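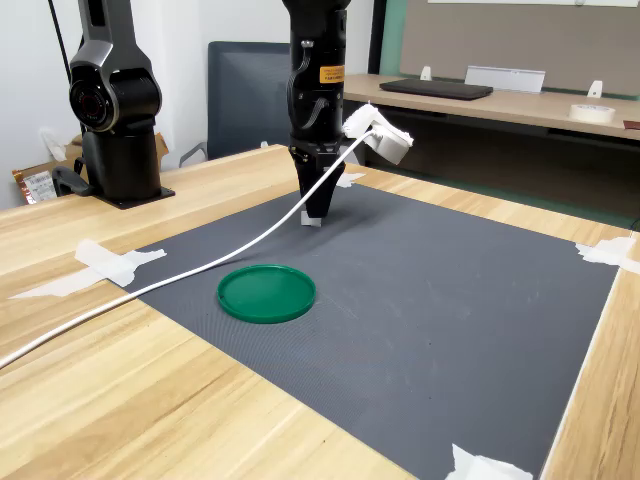
The bench, with the lid in its place and the arm down at the mat.

Rule 4 of the Gronel bench rules says you do not touch the mat while an arm has power. I can recite it because I wrote it, on a Monday, after lunch, in a mood.

I'd been at the Delstead lab for eleven weeks by then. They hired me to write the rules down, which I thought would take a month. I'd come from Balard, where we had a binder for everything (there was a page on how to close the binder), and I showed up with a pen behind my ear expecting to be loved for it.

The task was called lid and block. Green lid on the mat, little white block near it, and the arm had to pick up the block and put it in the lid 1,000 times while somebody sat in the office chair and wrote down what went wrong. Mostly that somebody was me. You'd be amazed how much you can feel about a block.

My trouble was the tape. Everything on that table was held down with white masking tape, and I hated it. I wanted clamps. I wanted a drawing with measurements on it. The night shift liked tape, and when the mat curled they just tore off another piece and slapped it on, and left the roll out on the back desk where I'd see it first thing. We never met, the night shift and I. We had a log, and the log was where we fought.

"Mat shifted. Please use clamps," I wrote.

"Clamps snag the cable," they wrote. "Tape."

"Then the tape should be measured."

"Measure it, then!"

So I did. I got down with a steel ruler at five in the afternoon and measured every scrap of it, and I put the numbers in rule 9, and I was so pleased with rule 9 that I printed it twice.
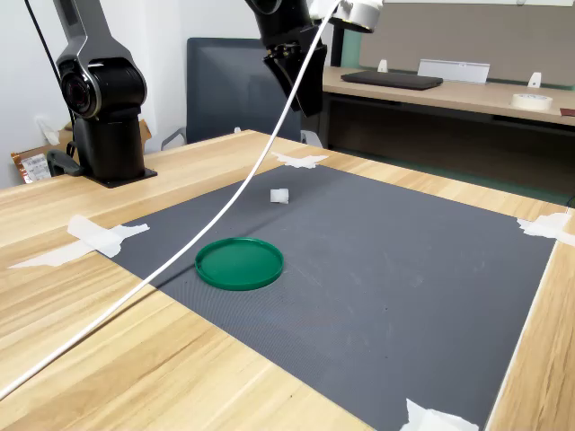
The next morning there was a page in the log in that square handwriting I'd come to know better than my sister's. Rule 9, they said, was fine. They'd followed it. But had I noticed that rule 4 and rule 9 couldn't both be kept? If a corner lifted in the middle of a run, 9 said fix it right away and 4 said hands off. They'd stopped the run, cut the power, pressed the corner down, started over from zero and lost the whole night's count. "We picked 4," the note said. "Hope that's right."

I sat in the chair with my coat still on. All those runs, gone, and they'd done it for a rule I wrote because I was annoyed about lunch.

I had the Çetinkaya guidelines in my bag, the thick ones everybody quotes, and I went through them looking for somebody to tell me which rule wins. I found a nice chapter on labels. Then I got out the pen and crossed out "right away" in rule 9 and wrote "at the next stop." Three words, and I felt sick over every one of them – what else had I put in there that somebody was sitting up nights obeying?

I went back through the whole set that week. I took out the one about the chair. I took out the one about pens. Rule 4 stayed exactly as it was, and under it I added a line saying that a lost count is never a mark against the person who stopped it.

Then I wrote in the log, "4 was right. Thank you. Sorry about the night."

I checked it the next morning before I'd even put my bag down.

"No problem," it said. "We're low on tape."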